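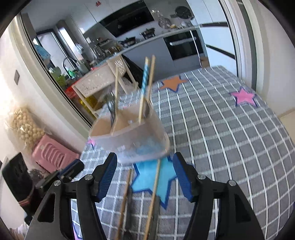 June. Second round of stain tests on the old table linens from the Nisthorpe house. Beverley Crabtree wants an answer on whether the tea and rust marks can be reduced before the pieces go on display, and so far I can only say yes for the tea. What worries me more is the printed cloth in the same box, which has a pigment that rubs. A modern printed tablecloth with a big light-blue star outlined in dark blue, two wooden sticks lying over it, is the sort of pattern where you would see a bleed at once, because the dark line sits right against the pale fill. Ours is brown on tan and much harder to judge by eye. I will use white blotter under every spot from now on and keep the blotters.

Samples cut from the hem allowance of napkin 2 only. Jocelyn MacDonald agreed to this, and it is written on the object sheet. The napkin has an inked date, 1851, in one corner, and that corner stays out of the bath whatever we decide.

Bath A: deionized water, no additive, room temperature, changed after 20 minutes. Yellow in the first change, almost none in the second. Tea mark paler at the edges, center the same.

Bath B: same water with the Zenitz detergent at the low strength. Tea mark down to a faint ring. Took 6 rinses before the foam stopped, more than I would like for a weave this open. Jinlong Xue thinks the strength can be halved again – worth trying before anything bigger goes in.

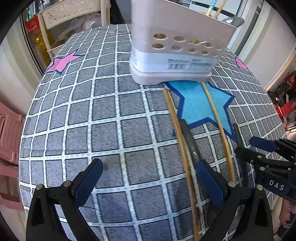
Rust is a different matter. Neither bath touched it. Liette Dufour has used a chelating gel on linen before and says to keep the contact time short and check under the microscope between applications. She is sending her notes. I don't want to start until I have read them.

Thread count on the napkin is 62 per inch in the warp. I couldn't get a clean weft count near the hem, where the threads are pulled. Will try again at the middle of the piece.

Drying: flat on the screen, blotter on top, light weight. One sample dried with a ripple because I left it too close to the vent. Moved the screen to the other bench.

To do:
Half-strength detergent on a fresh sample
Rub test on the printed cloth, dry first, then damp
Ask Rezaul Dewan for the key to the cold store
Order blotter – two packs left
Relabel the jars from Bath A, the ink has run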